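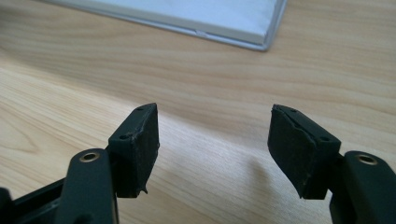 ## 4. Fitting and calibrating the foot pod

This section applies to the Nernaver foot pod used with the Ondavness running watch. Pair the pod with the watch (Section 3) before starting. Allow 40 minutes for the full procedure, including the warm-up.

### 4.1 Fitting the pod

1. Open the clip by pressing the side tab and lifting the upper half.
2. Loosen the top two rows of laces on either shoe.
3. Slide the lower half of the clip under the laces with the arrow pointing toward the toe.
4. Close the upper half until it clicks.
5. Tighten the laces and tie the shoe as usual.
6. Push the pod from side to side with a thumb. If it rocks, move it down one row and repeat steps 3 to 5.

**Note:** Shoes with elastic quick laces need the Rantala strap adapter, sold separately. The standard clip does not hold on elastic laces.

**Caution:** Do not attach the pod to the heel tab or to a sock. Distance readings taken in these positions are not valid and cannot be corrected by calibration.

### 4.2 Preparing the watch

Charge the watch to at least 40 percent. Set it down on a flat, stable surface while it looks for the pod, and keep other paired pods at least 5 m away.
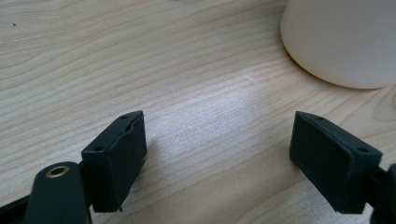 *Figure 4-2. Flat surface, light-colored wood.*

1. Hold the upper left button for 2 seconds to open the menu.
2. Select **Sensors > Foot pod > Calibrate**.
3. Tap the pod twice. The watch shows **POD FOUND**.
4. Set the calibration distance. The default is 1000 m.

If **POD FOUND** does not appear, see 4.4.

### 4.3 Calibration run

Use a measured track or a marked, level path. A treadmill may be used only if its belt distance has been checked.

1. Warm up for 5 minutes at an easy pace.
2. Stand still at the start line and press **START**.
3. Run 1000 m at your normal training pace. Do not stop, walk, or change shoes.
4. Press **STOP** as you cross the finish line.
5. Wait for the calibration factor to appear, then select **Save**.

The factor is stored for one pair of shoes. Up to 5 pairs can be stored under **Sensors > Foot pod > Shoes**. Repeat the calibration when a pair is replaced, or if the displayed distance is off by more than 2 percent on a known route.

**Note:** Runs recorded in Brodville mode (trail and mixed ground) use a separate factor. The road factor is not copied over.

### 4.4 If calibration fails

| Message | Action |
|---|---|
| NO POD | Replace the pod battery and pair again. |
| WEAK SIGNAL | Wear the watch on the same side as the pod. |
| RUN TOO SHORT | Repeat 4.3 over the full set distance. |
| FACTOR OUT OF RANGE | Check the pod direction (4.1, step 3), then repeat 4.3. |

If the same message appears after two attempts, reset the pod as described in Section 7. A reset erases all stored factors.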